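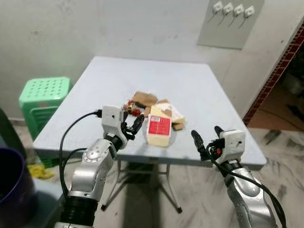

Parviz Parsa wrote to me that my December item about storing decorations was too optimistic, and that in his home the small boxes always win. He asked what he should do with cardboard that is flat already but still stays in the house for weeks. Two other readers asked almost the same thing, so this month I answer all of them together.

My advice is to bring everything to one table before you decide anything. I use a folding table for this. When the things stay on shelves, I find a reason to keep each one. When they lie together in a pile, I see that I have a box, then one more box, then a flattened piece that belonged to some third box, and I become more strict.

I make the decision in this order. First I take out what is not packaging at all. Red and gold ornaments, for example, like to hide between the cardboard, and last year I almost put a string of beads in the paper recycling. Then I look at the boxes which still stand up by themselves. I keep a box only if I can say aloud what will go inside it before the evening. The box for the Naseri tea glasses stays, for we move them two times a year. The box of the Culo lamp went out, although it was a very good box and I was a little sorry.

Flat cardboard I do not keep any more. I had 22 pieces behind the wardrobe when I moved to this apartment, and in all the time after that I used two of them, both under a paint can. Small scraps go out on the same day. If you leave one scrap on the table, it invites the others.

Lucyna Ziółkowski asked if plastic stools are good for sorting. Yes, I think they are very practical. The kind with holes in the seat is light, and you can wash it in the shower. I put on it the things which must go to another room, and when the stool is full, I carry it there with everything on top – slowly, I admit. A bucket is better for small items that roll. Please check that the bucket is dry inside, especially if you used it for the floor the day before. My instruction book for the Ciltuser heater still has wavy pages from such a mistake.

The other half of the work is the sofa. In our home, every cloth which has no place goes to the sofa, and after it comes a container, and after the container something flat that should stand against the wall in a different room. I used to clean the table completely and then feel that the room was still not in order, and I did not understand the reason. Now I do the sofa second, always, even when I am tired. I fold the cloths first. It takes two minutes, and a big part of the mess is gone with them.

For leather, I asked Hooman Amini, and he told me that I wiped it too wet for many years. He uses a soft cloth, only a little damp, and goes along the seams with one finger inside the cloth. The creases between the back and the seat collect more crumbs than the seat itself. After that he wipes again with a dry cloth, of a different color, so he does not mix them. I tried his way in January and I am satisfied, but on the armrests I still need to go over it again.
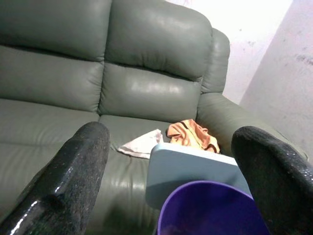 ## Box exchange in March

If you have strong boxes that you can not use, do not throw them away yet. Bahman Yazdani will collect them in March at the Trovden building, room 102. Please bring them empty and with the old address covered.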